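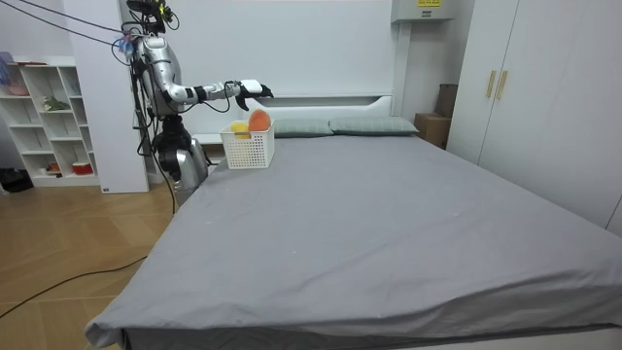 Grundska mattress collection returns in November

The town of Grundska will run its free mattress and bedding collection again this November, the public works office said. Residents of Grundska and the neighboring village of Drunska can sign up for a curbside pickup or bring items to the transfer station on Iyengar Road.

Last year's collection took in 827 mattresses and box springs. The town has room for 2000 this year after signing a new hauling contract with Prinutance, a recycling company that already handles the area's carpet and scrap foam.

"We ran out of truck space before the end of the first week last time," said Guangming Hou, the town's solid waste coordinator. "People were on a waiting list until spring, and some of them gave up and left the things at the curb anyway. This contract should cover everyone who calls."

Each household may put out up to six pieces. A mattress and its box spring count as two. Crib mattresses count as one piece each, and futon pads are accepted if the frame has been taken off. Bed frames, headboards and metal rails will not be picked up with the mattresses, but they can be dropped in the scrap bin at the transfer station during regular hours.

Sheets, blankets, pillowcases and mattress pads will be collected separately. They should be washed, dried and tied in clear bags. Pillows and feather comforters cannot be recycled under the contract and should go out with the regular trash.

Mattresses must be dry. Crews will leave behind anything soaked by rain, so the town asks residents to cover items with a plastic sheet or keep them in a garage until the morning of pickup. Items should be at the curb by 6 a.m. and clear of the sidewalk, hydrants and mailboxes.

Anyone who has had bed bugs in the home should say so when signing up. Those mattresses are still accepted, but they have to be sealed in a zip bag and go on a different truck. The bags are free at the public works counter.

Prinutance will take the mattresses apart at its plant outside Drunska. Steel springs are sold as scrap, foam is shredded for carpet padding, and wood from the box springs is chipped. Cotton that is too stained to reuse goes to the landfill.

The program is paid for out of the town's solid waste fund. Sign-up cards have gone out to all 2454 households on the collection route. Residents who did not get a card can sign up at the public works counter or by phone. Apartment tenants should check with their building manager first, as some buildings have a single pickup spot for all units.

The transfer station will accept drop-offs through the end of the month, from 8 a.m. to 3 p.m. Proof of address is required at the gate. Businesses, including motels and rental agencies, are not covered by the free collection and will be charged the usual rate per piece.

Contact the newsroom | Copyright, all rights reserved | Back to top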